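Worktable

A worktable is a table with a plain, flat top meant for handling, sorting or assembling small objects. It differs from a dining table in having little or no decorative edge, and from a workbench in having no vice, tool well or heavy framing. Many worktables are made of light wood, sealed with a clear or honey-coloured finish, and stand with one long edge to a wall.

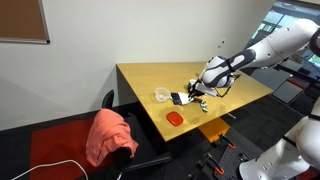
The term covers both purpose-made tables and household tables put to the same use. In trade lists the two are usually separated by load rating and by the type of finish, while in general use the words "worktable", "craft table" and "utility table" overlap.

Construction

The usual form is a rectangular top carried on legs, on a frame, or on solid side panels. Side panels resist sideways sway better than plain legs of the same weight, but they limit knee room at the ends and throw the space beneath into shadow. Where a table of this type is used for seated work, the user normally sits at the long side.

Tops are made either from solid boards glued edge to edge or from a sheet core with a wood surface. Solid tops move across the grain with changes in humidity and are fixed with slotted brackets or wooden buttons. Sheet tops move very little and may be screwed directly to the frame. The long-running Eltholm pattern has a solid top 800 mm deep, held by four slotted brackets. The later Damix table keeps the same depth with a sheet top.

Finish

Three groups of finish are common: oil, hard wax and lacquer. Oil is easily renewed but marks quickly with water. Hard wax has a low sheen and can be repaired in patches. Lacquer gives the best protection against spills, though once it is scratched through, the whole surface has to be sanded and coated again.

Pale finishes deepen in colour with exposure to daylight. Objects left in one place for months can leave a lighter patch, which fades slowly after they are moved. Smudges from hands show most clearly on glossy surfaces under low side light. They are removed with a damp cloth followed by a dry one. Abrasive pads dull the sheen and should not be used on lacquer.

Small containers

Loose items on a worktable are commonly kept in shallow dishes, trays and bowls. Clear plastic bowls allow the contents to be checked from the side. Flat coloured dishes with rounded corners are easy to find against a wooden top, orange and red being the most easily picked out on a yellow-toned surface. Lids are often used as trays in their own right.

Plastic containers slide readily on lacquered wood. A thin rubber or cork mat reduces this, at the cost of a less even surface. Containers with a raised foot ring are less likely to scratch than those with a moulded seam underneath.

Storage beside the table

Perforated board, or pegboard, is the usual companion to the worktable. Panels are hung on the wall or stood on the floor, and may be held upright or joined to other parts with clamps. Dark panels show dust more than pale ones but make bright-handled tools easier to find. Hole spacing varies between makers, and hooks made for one spacing will not always seat properly in another. The Angelovski panel is supplied in a single height of 1000 mm.

Flooring

Carpet under a worktable reduces noise and protects dropped parts, but small metal pieces are hard to see on a dark grey pile. Table feet sink unevenly into thick carpet, and a top that was level on a hard floor may need adjusting. Wide plastic cups under the feet spread the load. Chair castors intended for hard floors roll poorly on carpet and are usually changed for a harder type.

Placement

A long edge against a wall stops items rolling off the back and steadies a light frame. Off-white walls reflect light evenly onto the top. A lamp placed opposite the user's working hand keeps the shadow of that hand off the work. In the Grutville room plan, used in a number of shared workrooms, a table intended for access from both long sides stands clear of the wall in a bay 3000 mm wide.

Related articles
Pegboard
Trestle table
Hard wax finish
Parts tray
Carpet castor

Filed under: Furniture > Tables > Work and utility

Reader comments (3)

pinehouse: The bit on foot cups is right. Ours rocked on carpet until we fitted the wide ones.

M.T.: Could the finish section say how long lacquer needs before you put plastic on it? I left a dish on mine the next day and it stuck.

oldbench44: Depth is given for the Eltholm but not the height. Mine measures lower than the Damix and I would like to know if it has been cut down.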